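Chapter 8
Boxes, Bundles and Bags: How Packaging Shapes What We Buy

Pick up the nearest thing you bought this week and look at what it came in. Somebody chose the thickness of that material, the way it folds, the size of the print and the spot where your thumb goes to open it. Packaging is one of the most widespread kinds of design there is, and most of us throw it out within minutes. I think it deserves a whole chapter, and I hope that by the end you'll be flattening cereal cartons just to see how they were glued!

We begin with the plain cardboard box. A box starts life as a flat sheet called a blank, which is cut and creased so that it can be shipped flat and popped open where it's needed. The creases matter as much as the cuts. A crease pressed too lightly will wander when the board is folded, and one pressed too hard may crack along the outside. In Section 8.2 you'll make your own blanks from scrap board and find out how quickly a small error at one corner travels to all the others.

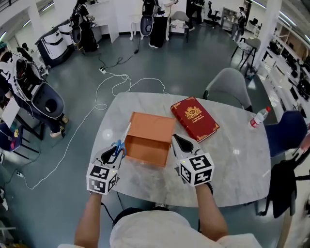

Size is the next big question. A box that hugs its contents saves board and truck space, but it may leave no room for padding. A roomy one has to be filled with something, and that something costs money too. Packers at the Lukov mail-order house, whom we'll meet in the first case study, once had 62 box sizes on their shelves. Their manager, Tsegereda Birhane, cut the list to 57 and then spent most of March listening to complaints — some of them very good ones — about the five that were gone.

Then there's the shopper. Why does a heavy lid feel like quality? Why do people keep cookie tins for years and toss the bag inside? Els Dijkstra's interviews with customers of the Plevano bakery give us some wonderful answers, and a few that contradict each other completely.

Before you read on, save two packages from your kitchen, one you like and one that annoys you. Open each along its glued seam and lay it flat. You'll need both for the first activity.

Key terms: blank, crease, flute, glue flap, headspace, void fill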